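4.2 What people mean by a bin

By the time we reached the second round of interviews, we had grown rather fond of bins, and we hope the reader will bear with us while we explain why they take up a section of their own. Our study began as a study of shelves. The households and small workshops we visited had been asked to show us where things were kept, and we arrived with a coding sheet that had a generous column for shelves, another for drawers, and a single line near the bottom marked "other." Within a few visits that single line was overflowing, and Liesbeth Coppens, who did most of the early coding, had begun writing sideways in the margins.

Of the 3,468 placements we logged across the 12 sites, a great many ended in a container with high sides and no divisions inside it. People called these bins, tubs, totes, crates, and, at the Namar site, simply "the deep ones." We settled on "bin" for all of them. What they share is that a thing goes in from above and comes to rest wherever it happens to land, which makes putting away very quick and finding again a good deal slower. Our participants knew this perfectly well. One of them, a retired upholsterer, told us that she could clear her whole bench before supper with one sweep of the arm, and that she paid for it every morning at nine.

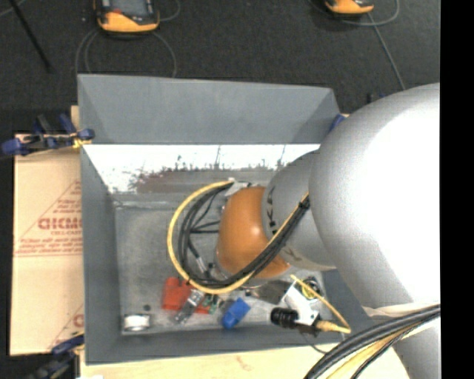

Figure 3. Small items lying along the front portion of a gray rectangular bin. The floor of the bin is scuffed.

We were slow to appreciate how much the floor of a bin matters. When a bin is full, people dig, and they talk about digging with a certain weary good humor. When only a few small things are left at the bottom, the trouble is of another kind altogether. The sides are high, the light is poor, and a small item that has come to rest against a wall or in a corner is awkward to get one's fingers around. Dennis Lema, who sat in on the workshop visits, noticed that people would often tip the whole bin toward themselves so that everything slid to the front, and would then pick from the front edge. We went back through our notes and found tipping in all but four of the sites. It had been there all along, and we had been filing it under "moving furniture."

There is also the matter of what gets left behind. Several participants described a layer of small things that stayed in the bottom of a bin from one season to the next, through any number of clear-outs. At the Chaimongkol site this layer had a name of its own, which translates more or less as "the crumbs," and Nipon Kaewkla was assured, quite seriously, that it would be bad manners to throw it away without asking the rest of the family. We code these leftover items separately in the next section, under the heading of residue, and compare them with the contents of the shallow trays that four of the sites used for the same purpose.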